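# Jiltau tabletop set, simulated half

Maintained by Elif Naz Duman. Card last revised Nov 1, 2023.

Jiltau is a collection of recorded arm motions for training a pick-and-place policy. This card covers the simulated half only. The recordings made on the physical bench at Kurtuluş have their own card and should not be mixed in without reading the notes on units there.

## Contents

- 1,770 episodes, each stored as one folder
- 15 steps per second for joint angles and gripper opening
- 2 rendered views per step, fixed for the whole episode
- one plain-text instruction per episode, in English

An episode starts with the arm at rest and stops when the operator presses the end key. Failed attempts are kept. The field `outcome` is set by the operator and takes `done`, `failed` or `unsure`. Training scripts in this repository read `done` only, unless `--all-outcomes` is passed.

## How episodes are gathered

Operators drive the simulated arm through Darnico, our input layer, which maps a hand controller to wrist position. Joint limits are applied before logging, so the stored angles are the ones the simulator used and may differ from the raw input. Raw input is kept in `raw.csv`.

1. Load a room and a table layout with `make_scene`.
2. Check that nothing overlaps. Small parts sometimes spawn inside one another; if so, draw a new seed.
3. Read the instruction, then record.
4. Set `outcome` before closing the window. It cannot be set later from the recorder.

## Table layouts

Small parts are scattered over a wood-grain top with clear space between them. Layouts mix long thin shapes with small ones, such as a green rod, a dark green ring and a red-headed tool. Several parts are black, like the arm, and this makes them hard to separate from the gripper by colour alone. Further arms and furniture may stand beyond the table. They are part of the room model and are not listed in `objects.json`.
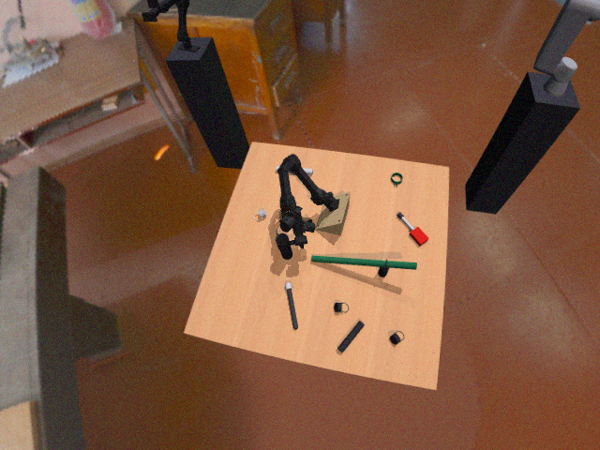 ## Known problems

- Thin rods can roll after release. Object poses are logged for 7 steps after the end key, which is not always enough.
- Shadows are soft and fall in one direction per room. A policy trained on a single room may come to depend on this.
- Episodes gathered before April use the old gripper scale. Run `fix_scale.py` once on each; running it twice corrupts the values.
- Instructions were typed freely. Spelling has not been corrected.

## Splits

Splits are by layout seed, never by episode. The held-out seeds are listed in `splits/test.txt`. Results from the Celtis baseline were computed on that list, with `unsure` episodes removed.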